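# Who's folding the laundry?

My sister-in-law Carola asked me on Monday when she can stop matching socks, so I guess it's time for another robot chores post.

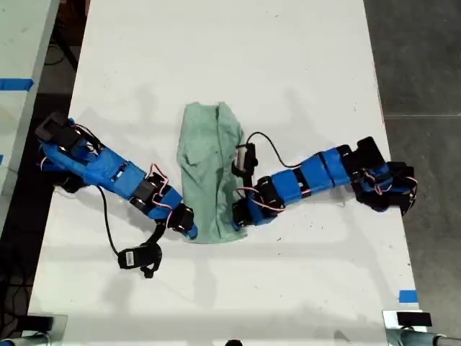 So can a robot do your laundry yet? Parts of it, slowly, and only with a person close by to sort out the mess.

Cloth is the hard bit. A mug keeps its shape when you grab it, but a dish towel is a new puzzle every time you drop it! Two arms have to agree on where the corners are, and half the time the corners are tucked under somewhere. My friend Aigars Kļaviņa has been trying this with a pair of small arms, and his log is up to 1,378 tries. His best stretch so far was 50 good folds out of 100, all with the same kind of towel. Change the towel and he's pretty much starting over.

I fold a towel in 2 seconds while yelling at the dog, for comparison.

Shop floors are further along – Kyu-ri Gil used to work the packing line at Gerlach, and she says the machines there were great with boxes and hopeless with anything floppy (bagged T-shirts went to the humans, every shift). Same problem, bigger room.

Would I buy one? If it could do towels and pillowcases overnight, with the door shut, I'd think about it. Fitted sheets I've given up on myself, so I won't hold those against anybody. Carola, keep matching the socks for now. I'll write more when Aigars gets to shirts.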